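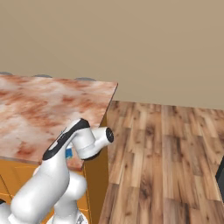
Titilayo Olaniyan wrote back after my last update asking whether the Flondgate league was ever going to have a proper bracket, or if we were just going to keep running pickup nights forever and calling it a season. Fair! So let me start there.

We have a bracket. It went live in November with 6 teams, double elimination, best of three until the final. Prerkar won it over Skelico in a series that went the distance, and the last map ran so long that our stream host lost his voice (he's fine, he had tea). Peak viewers on that final hit 678, and our target in the grant application was 400, so I'm pretty happy with that one.

Signups are the part I'm less happy with. We said 100 registered players by the end of the winter and we're not there yet. Lots of people make an account, join the chat, play one scrim and drift off. I think the rank check is scaring off newer players, so starting next split there's an open division with no rank check at all. Ghiță is writing the rules for it and I should have a draft to you before the next payment is due.

Money stuff: the server bill came in a little under what we budgeted, the prize pool went out in full, and casting cost more than planned. We had penciled in one caster per night and really you need two, it's painful to listen to one person talk through a long pause. I'd like to move what's left on the server line over to casting if you're okay with that. Just let me know by email.

Still open: the match reporting form breaks on phones, we had two disputed results over a disconnect rule that was badly worded (my wording, sorry), and I haven't booked a spot for the spring live final.

27 January 2019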